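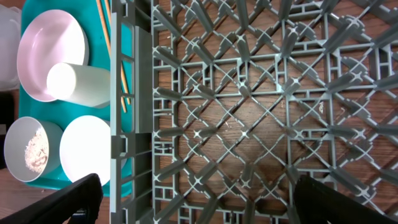

Eight weeks now with the arm on tray clearing at the Rirnham canteen. A few notes for anyone whose site is getting one.

It takes bowls and cups off the tray and puts them in the rack. We do 80 covers at lunch, so that was one person standing at the hatch from noon till two.

Leftover rice is still our job. Bowls get scraped by hand before they go in the machine. Chopsticks too, we pull those out ourselves.

Nobody lost hours. Kerubo Sang moved from the hatch to the serving counter and prefers it. Tatu Koech stayed on wash-up and says it's lonelier, as there used to be two of them talking.

I started in 2010 and my wrists know it. Lifting less has helped.

What we weren't ready for: someone has to watch it. That's 30 minutes of training each and a stop button you need to be able to reach. Brurnis wanted to count watching as a break. We said no and they dropped it.

Pay grade for the people who watch it gets looked at in November. Will post what they offer.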